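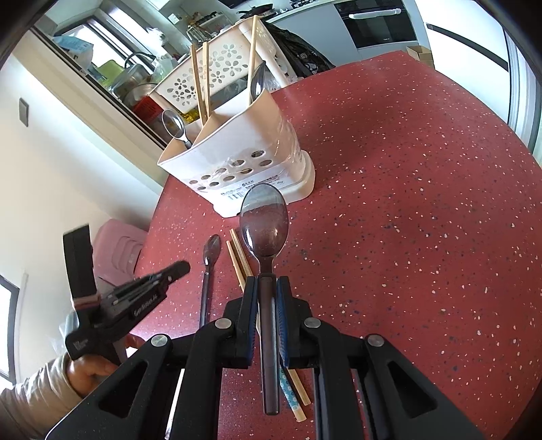
Put the Forks Back in the Drawer

Our office on the Avram road throws out a full bin of takeout cutlery every week, and most of it has never touched food. It comes sealed in a little sleeve with a napkin and a packet of pepper. People carry lunch back to their desks, ten steps from a kitchen with a drawer of metal forks, and the sleeve goes straight in the trash.

I think restaurants should stop putting cutlery in the bag unless the customer asks for it. Ask first, then pack. Gumel, the noodle place downstairs, switched over in November. The owner told me they had been buying 2,250 sets a month and now buy a little over a third of that. Their prices did not go up and the line did not get slower. There is a cup of forks by the register and you take one if you need one.

The usual complaint is that somebody will get to a park bench with a bowl of soup and no way to eat it. That does happen. It happened to me in the first week, and I walked back and got a spoon. Delivery is harder, and I grant that. Oltico, which most of us order through, does have a box to check for utensils, but it is already checked when you open the page, and it sits under the tip where few people scroll. Clearing that box by default would do more than any poster.

I am less sure about the replacements. Vusis, the salad counter, moved to wooden forks last year and made a fuss about it on the door. The forks are rough on the tongue and they still get thrown out in the sleeve. A wooden fork that goes unused was still made, wrapped and trucked in. I would take fewer forks of any kind over the same number of nicer ones.

Some people do need a set every time. Drivers eat in their trucks, and plenty of motel rooms have no kitchen. They can ask, and they should get one free without a speech about it. Charging a dime would punish the wrong customers.

At home I emptied the drawer where these things collect. I found nine sets, and 3 of them were from a restaurant that has since closed. I put them in the glove box and have used two so far.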